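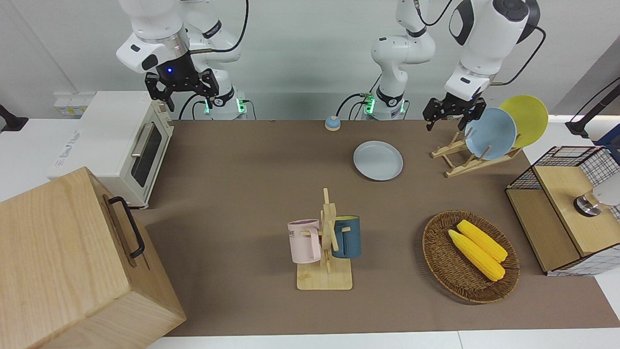
Home Docs Data Card Changelog Contact

# Warnon Kitchen Handling Set

Welcome, and thank you for reading this before you download anything! The set holds 400 recorded runs of two-arm kitchen work, gathered by the Bristari canteen team while we were deciding how much of the putting-away we wanted to hand over to a machine. We began in April, and of those runs 144 deal with plates and the dish rack. The rest cover mugs, the toaster oven and play food.

## Who it is for

Anyone building or testing two-arm control for small kitchens, and also (we hope) people who run canteens and would like to know what such a station asks of their staff.

## What changed for us

The kitchen crew used to share the putting-away at the end of the shift, usually with the radio on, and some of them missed that chat more than we expected. Two people now look after the station. They lay out the table, start the runs and write a short note whenever a grip goes wrong. Those notes are in `notes/`, in their own words, and I'd warmly suggest reading a few before you open the numbers. Hours and pay stayed as they were, and the job title changed only after the crew asked for it.

## Layout

- `runs/` joint positions and gripper state for both arms
- `notes/` operator remarks, spelling left alone
- `tables/` which items were laid out for each run

Left and right always mean the robot's own left and right, so they are swapped when you look at it from the front. This caught me out more than once!

## Known gaps

Mugs hung on the tree with the handle turned away are rare, and there is no glassware. Runs stopped by an operator are kept and marked `stopped`.

## Contact

Gediminas Dzene keeps the set and answers mail slowly but gladly. Last edited Wed 8 December.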